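Zundley kitchen arm kit - worth 2058 for a teaching setup?

fiorella_s
We've had the Zundley kit in our practice kitchen since October and I promised a proper write-up, so get comfortable! The box held the arm, the gripper and the Skusta software, and I was running pick and place with toy food by supper. I keep the plate of fruit on one side and the bowl on the cutting board as the drop spot.
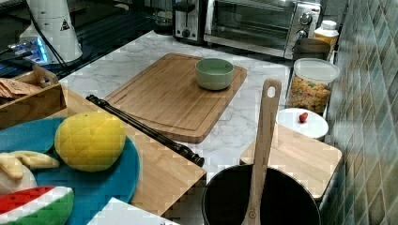
Re: worth 2058?

bultside68
Lovely write-up, Fiorella, but I have to grumble a little. I paid 400 for my Marras gripper and it handles toy fruit just fine. What does the extra money buy you?

fiorella_s
Fair question, and I went back and forth on it myself. Mostly it's the fingers - long and angular, so they reach down to the board while the mount stays well up out of the way.
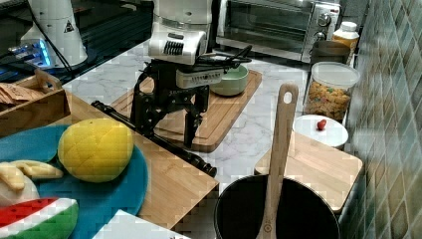

The cables loop off to the side of the mount, and I do wish they were tidier, but in 12 weeks I haven't snagged one.

Osvaldo Gatti
I'd side with Bultside on price. Support took ages to answer me, and the Skusta manual is thin. Lovely arm, though - I'd buy it used.

fiorella_s
Used is a good thought, Osvaldo! Ask for the spare fingertips, they're sold separately.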